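Students Teach Two Robot Arms the Fine Art of Folding Laundry

Rusar Student Robotics Club opens its workshop in June

The Rusar Student Robotics Club will open its doors in June for an evening of laundry, and the 17 members could not be more excited. Their project, named Gustus, asks a pair of robot arms to do a chore most of us put off: folding clothes.

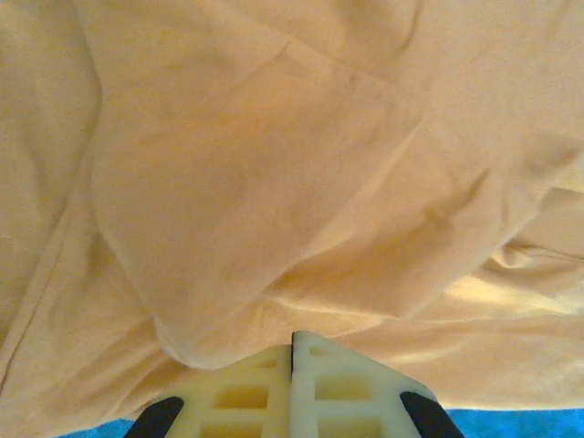
Cloth is hard for robots. A box keeps its shape when you pick it up, but a sleeve can land a new way every time, so the students guide the arms through each fold by hand and save every try. They have 249 saved so far, and they are still arguing – happily – over the best way to handle a collar.

"We started with washcloths and thought we were geniuses," said club adviser Alvar Løken. "Then somebody brought in a shirt with long sleeves. I have never seen a group so cheerful about starting over."

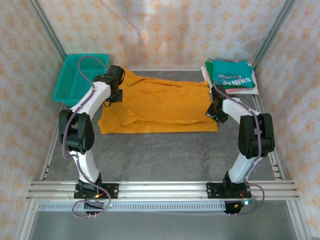
The club will take Gustus to the Alamel Student Challenge later in the season, where 9 school teams will each get 3 rounds at the table.

The open workshop starts at 6 p.m. in the Magnusson Building. Admission is free, families are welcome, and visitors may bring a clean T-shirt for the arms to try.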